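Care package

A care package is a parcel of food, small comforts and household odds and ends sent by someone at home to someone who isn't. The usual recipients are students in residence, seasonal workers, hospital patients, campers and adult children who have been in their own flat for three years and are presumed to be starving. The term is applied loosely. A tin of shortbread posted on its own is generally counted as a gift, while the same tin with a pair of socks beside it becomes a care package.

Terminology

The name entered common use in the 1940s through relief parcels sent to Europe after the Second World War, and was later borrowed for domestic parcels of all kinds. In the Pladilbridge district the older term "tuck box" survives among people who went to boarding school and wish this to be known. "Hamper" implies a basket and usually a bill. Retailers prefer "gift box", which allows them to charge for the box.

Contents

Contents fall into two broad classes: things the recipient asked for and things the sender thinks they ought to have. The second class is nearly always the larger. Biscuits, tea bags, instant noodles, lip balm, cold tablets and wool socks recur in most accounts, along with newspaper clippings about people the recipient sat near in Year 4.

Homemade baking has a mixed record. Dense fruit cake travels well and may outlast the course of study. Lamingtons shed coconut into everything else in the parcel, and pavlova has been attempted. The food writer Kumudini Bandara, in her booklet Posted with Love, Arrived as Crumbs, recommends Anzac biscuits of the hard variety, noting that a soft one reaches its destination as a single large biscuit in the shape of the tin.

Packing

The outer container is ordinarily a cardboard box that once held something else. Households that send parcels regularly tend to keep a reserve of these in a cupboard or under the stairs, and the reserve is a known source of domestic friction. Packing is often done on a bed, the kitchen table being in use.

The conventional method places heavy goods at the bottom and fragile ones in the middle, with gaps filled by tea towels, socks or crumpled newspaper. Toiletries are bagged separately from food. Senders who have skipped this step once, and received a phone call about soap-flavoured crackers, seldom skip it again.

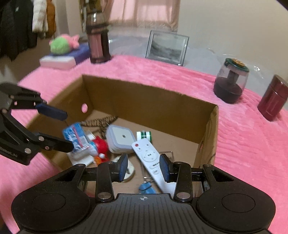
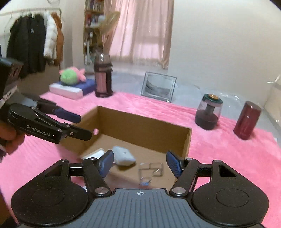
Boxes of this kind are in common household use.

A minority school, associated with the Elley Street Parcel Circle, holds that the box should be packed in the order in which it is to be unpacked, with something cheerful on top and the vitamins well below. Its founder, Maribeth Macapagal, advised members to finish with "one item of no nutritional value whatever". The Circle met monthly in a church hall and at its height had 36 members, several of whom were not on speaking terms over bubble wrap.

Balikbayan boxes

The balikbayan box, sent by Filipinos overseas to family in the Philippines, is a related custom on a much grander scale. It is typically filled over weeks or months and shipped by sea, and may hold tinned meat, chocolate, towels, shoes and enough toothpaste for a street. Jomar Dela Peña's memoir The Box in the Hallway describes a childhood spent walking sideways past one. His aunt closed it with so much tape that the relatives at the other end kept a particular knife for the purpose - it was not to be used on food.

Postal considerations

Parcels are charged by weight, by size or by whichever of the two is less convenient. Sending within the country is straightforward. Sending abroad requires a customs declaration, on which the sender must assign a value to a half-used jar of Vegemite. Meat, fresh fruit, seeds and some dairy products are restricted in many countries, and perfume and aerosols are commonly barred from air mail.

A survey by the parcel insurer Denodari asked 600 regular senders about their habits. It found that 70 per cent had at some time reopened a sealed box to add one more thing, and that the additional thing was most often a chocolate bar. The study has been criticised for its sample, which was drawn entirely from people waiting in a post office queue in December and therefore in no mood to be fair.

Reception

The sociologist Lacey Parsons has argued that care packages are addressed partly to the sender, who is reassured by the act of filling them. Her essay on the subject runs to 15 pages and was, according to its acknowledgements, written with the help of her mother's ginger slice.

Aileen Quiambao takes a less charitable line in The Unwanted Sock, treating the parcel as a form of remote supervision. She points to the inclusion of dishcloths, which in her view have never been sent innocently. Recipients on the whole report being pleased, and eat the chocolate first. The dishcloths are generally found when they move out.

See also

Food hamper
Lunch box
Parcel post
Tuck shop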